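Kirmont Estate Questions, README

Last updated May 9, 2018

Hi, and thanks for downloading this! I put this collection together after my aunt passed away without naming an executor, and I spent most of a summer learning words like "intestate" the hard way. I kept every question I asked (and plenty that other families were kind enough to send me), and at some point the pile got big enough to share.

What you get

There are 676 questions in the main file, written the way regular people ask them. 231 of them have an answer, and Elínborg Hedegaard, who did probate work for years, read each answer and fixed the ones I had mangled. The rest are just questions for now. Sorry! We're getting there.

How the files are set up

questions.csv has one row per question, with an id, a topic and the text.
answers.csv uses the same ids, so you can join the two.
topics.txt lists the topic names. "Household items" is my favorite, and it's messy. It covers the stuff no will ever seems to mention, like recipe cards, Christmas ornaments and the boxes in the spare bedroom.

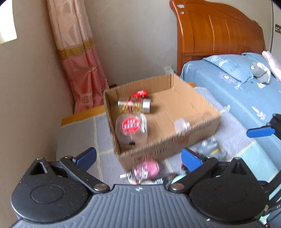

Known problems

State law is all over the place in here. Roughly 55 questions don't say where the person lives, so please don't treat those as tied to one state. Guardianship for minor kids is thin, and I'd love more of it. Armindo Carvalho also spotted some duplicates under "joint accounts" that I plan to clean up in June.

Using it

Go ahead and use it for anything you like, just keep the Kirmont name on it. Names and street addresses have been taken out. None of this is legal advice (I'm a retired school secretary!), so please see a lawyer in your own state before you sign anything.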